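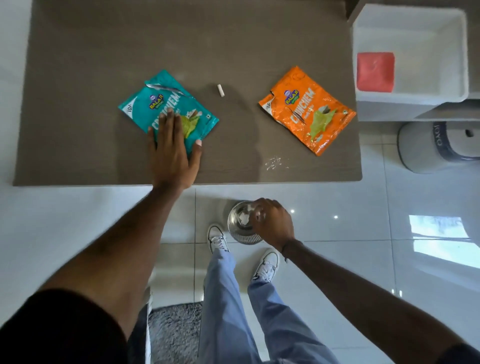

Figure 1. Two opened Balaji Crunchem packets, teal and orange, on a table top.

Flexible Packaging Recovery Study, Drosa Municipal Area
Progress report to the Frerichs Fund, second reporting period

Status

The household collection phase is complete. Sorting is complete for the Drastden depot and partly complete for the Reneo depot. Spending is within the approved budget, with an underspend on transport that we ask to carry forward (see Requests).

Collection

A total of 318 households were enrolled and 244 returned bags through the final pickup. Most of the losses came in the first month, when pickup was on Saturday and clashed with the regular glass collection. The pickup day was changed and returns held steady after that. Households were asked to keep snack packets, wrappers, pouches and film separate from other waste. Rinsing was not required.

Sorting

Bags were emptied, air dried and sorted by hand into 8 fractions. Small metallized packets are recorded as their own fraction, separate from clear film and from paper-backed wrappers. The original plan combined the first two. Splitting them added labor time but removed a source of disagreement between sorters – the combined fraction had the highest rate of re-sorting in the trial run.

Moisture remains a problem at Reneo. The drying racks are close to the loading door and weights drift in wet weather. Batches affected by this have been flagged and will be weighed again before they enter the results table.

Baling trial

Two bales were produced at Drastden. The first held its shape. The second split along one side during handling and was strapped again with wider tape. Light material springs back after pressing, and the press operator recommends a longer hold time. Bale density figures are withheld until the scale has been recalibrated.

Deviations from plan

The resident survey was shortened from two rounds to a single round. The questions on storage space at home were kept; those on shopping habits were dropped.

Requests

1. Carry the transport underspend forward to cover extra sorting hours.
2. Approve relocation of the drying racks at Reneo.

Next period

Complete the Reneo sorting, repeat the flagged weighings, press further bales at the longer hold time, and submit the draft results table in October.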